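Brunduneck kitchen set – README

2 min read

I put this together so you don't have to dig through my notes. Brunduneck is a set of two-arm kitchen episodes, mostly breakfast jobs: toast, lettuce, bowls, pans. There are 79 episodes in the folder and 14 of them carry a fault flag. Please read the next bit before you train on anything!

**What went wrong**

The left arm's wrist cable kept snagging. It has a loop of slack in it, and when the arm folded back from the toaster the loop would sometimes catch, the wrist motor would fight it, and the joint readings drifted before the safety stop kicked in. The nasty part is that the stop came late – up to 4 seconds – so you get a stretch of perfectly normal-looking video with rubbish joint numbers underneath. I missed it for ages (sorry). 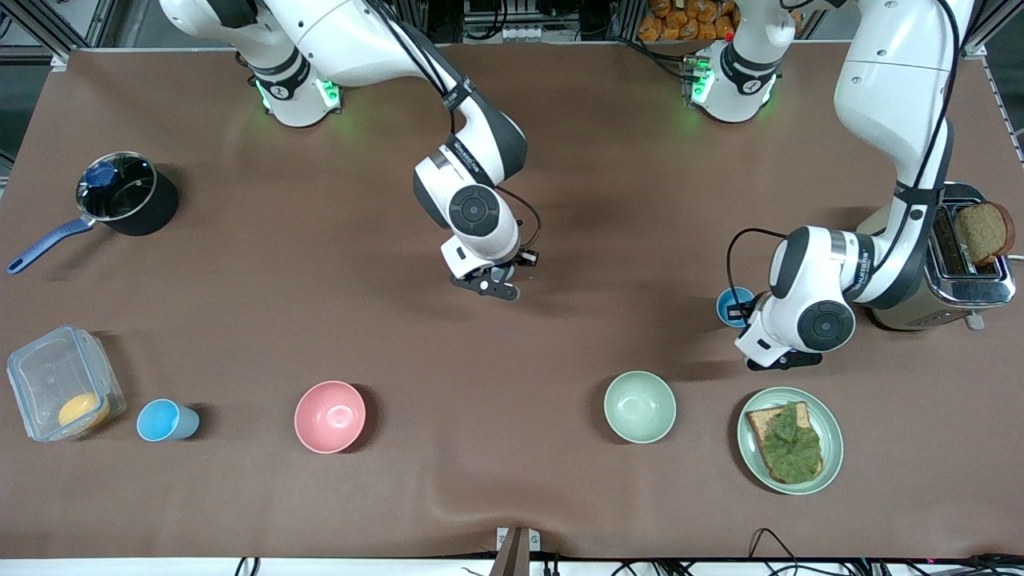
*Sandwich task, left arm over the plate. The loop of cable is by its wrist.*

Episodes with the drift have `fault: cable` in their metadata. I've left them in, as the folks on the Zetell project wanted failures to learn from, but the default loader skips them. If you turn them back on, throw away the final 23 frames before the stop, and don't trust the left wrist angle in any of them. The right arm's numbers are fine throughout.

**If you run the same setup**

- Tie the slack down at the forearm, then move the arm through its full reach by hand with the power off.
- Keep the toaster outside the elbow's sweep.
- Hands off the table until both arms are stopped. A snagged arm can spring back when the cable lets go – mine did, and it was quick.

**Known gaps**

Timestamps in the `tremblay` subfolder are in local time, everything else is UTC. I haven't rechecked the lid episodes for drift yet.

Last edited 11 Jun 2020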